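Work Systems and Automation
Handout 4: Cloth handling by two-arm cells and the work that stays with people

Author: Lamisi Agbeko
Version: 2021-03-18

4.1 Background

This handout covers the Drevemberg case. Drevemberg is a textile service firm with its main site at Gernport. It collects, washes and returns cleaning cloths for offices, kitchens and small workshops. The process has the usual stages: intake, sorting, washing, drying, inspection, folding, packing. Washing and drying were mechanized long before the period we look at. Intake and packing are still manual. The case concerns the stages between the dryer and the packing table, where cloths used to be picked up, looked at and laid out one at a time by hand.

Read this handout together with the shift records in the course reader. The records cover a period of 200 shifts, ending in October. Students who did not take the first course should review the definitions of task, job and role before going on. The three terms are not interchangeable here.

4.2 The handling task

Rigid parts can be picked from a known position with a known grip. A cloth has no fixed shape. After it has been dropped it may lie flat, bunched, or folded over itself, and its corners may be hidden. A person deals with this by lifting the cloth, letting it hang, and finding an edge by touch. A machine has to do the same work from camera views and finger positions.

The usual cell for trials of this kind uses two arms on a shared rail. One arm can hold while the other looks for a second grip point. Each arm has a camera near the fingers so that the grip point can be seen at close range, and a fixed camera covers the work area as a whole. 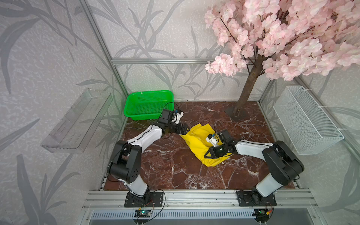

4.3 Task breakdown

For the purposes of the course the handling task is divided as follows.

a) Approach. The gripper moves to the cloth.
b) Contact. The fingers touch or press the fabric.
c) Grip. A portion of fabric is held between the fingers.
d) Lift and spread. The cloth is raised or pulled so that its shape can be read.
e) Place. The cloth is set down in the target position or put in a container.
f) Recovery. If any step fails, the cell returns to a).

Before automation, the job description for a folder at Gernport listed a) through e) as a single line: "fold cloths." Step f) was not listed at all. Folders did it without noting it. When the cell was introduced, f) became a separate duty and was assigned to a new role, cell attendant. This is the first change to note: a piece of work that had been invisible acquired a name, a record sheet and a pay grade.

4.4 Inspection

Dzifa Owusu interviewed the folding staff for the Odoi study, and her notes are the main source for this section. The folders reported that inspection and folding were one action. A worn or stained cloth was felt or seen while it was being folded and was thrown into the reject bin without a pause. Once folding was moved to the cell, rejects had to be defined in writing. The first definition was "any visible mark." It did not hold up for long. On a plain yellow cloth at close range, with the fabric pinched between the fingers and the folds running out from the grip, a speck of dirt and a small hole can look much alike: a dark spot near the hem may be either one. A folder settles the matter by rubbing the spot with a thumb. The attendant, working from a screen, cannot. 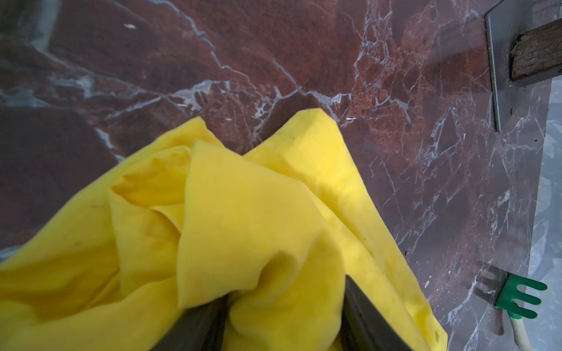 Reject rules had to be rewritten several times during the study period, and the folding staff were asked to take part only from the second revision on. Owusu's notes treat this as the main error in the project. Under the final rule, doubtful cloths go to a separate tray and are checked by hand at the end of the shift. The rule had to allow for marks as minor as the one or two dark specks on the yellow cloth in the gripper view, which a camera picks up readily and which most customers would accept. The hand check is now the most skilled task on the line. It is done by two former folders, who keep their previous grade plus an allowance.

4.5 Changes in staffing and hours

The line had no layoffs during the study period. Positions were changed as follows.

Folder: reduced on the day shift, unchanged on the night shift.
Cell attendant: new.
Hand checker: new, filled from within.
Line lead: same title, with scheduling of cell stops added to the duties.

The records list 896 cell stops. Of these, 114 were coded as "cloth not visible to gripper." The code is misleading. It was used by attendants for any stop in which the close camera showed fabric and nothing that could serve as a landmark: no corner, no hem, no table surface. With the cloth drawn up near the lens there is little to steer by, and the attendant has to switch to the fixed view before deciding whether to release.

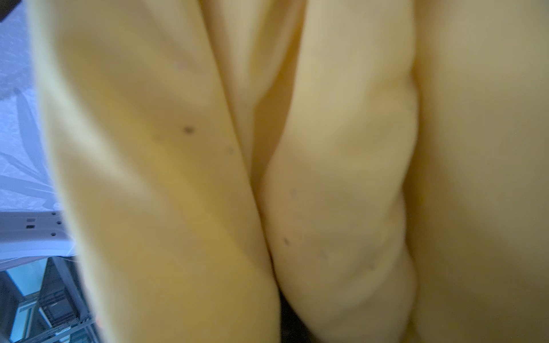 The decision to release takes a short time but cannot be scheduled. An attendant who covers one cell is idle for long stretches and then needed at once. An attendant who covers several is seldom idle, and stops in one cell wait on stops in another. Drevemberg tried both arrangements. Attendants preferred the second, with the condition that the line lead could pull a folder over to help. The first was kept on nights, when no line lead is present.

4.6 Comparison: Kotitz

The Kotitz plant runs the same cell but assigned recovery to its maintenance technicians. Stops were cleared by people who knew the machine well and the cloths poorly. Technicians tended to log a bunched cloth as a gripper fault. Former folders tended to log a gripper fault as a bunched cloth. Stop codes from the two plants should not be pooled for the written assignment.

4.7 Terms used

Cell: the arms, rail, cameras and work area taken together.
Recovery: any action that returns the cell to the approach step after a failure.
Doubtful cloth: a cloth that can be neither passed nor rejected from the screen.
Residual task: a task left to people after the tasks next to it have been automated.

4.8 Assignment

Choose one role from section 4.5. Using the shift records, list its residual tasks and state for each whether it existed before the cell was installed. Where a task existed but was not written down, cite the interview passage that supports your claim. Then propose a change to the stop codes that would make the Gernport and Kotitz records comparable. Submit the task list as a table and the proposal as plain text, in separate files.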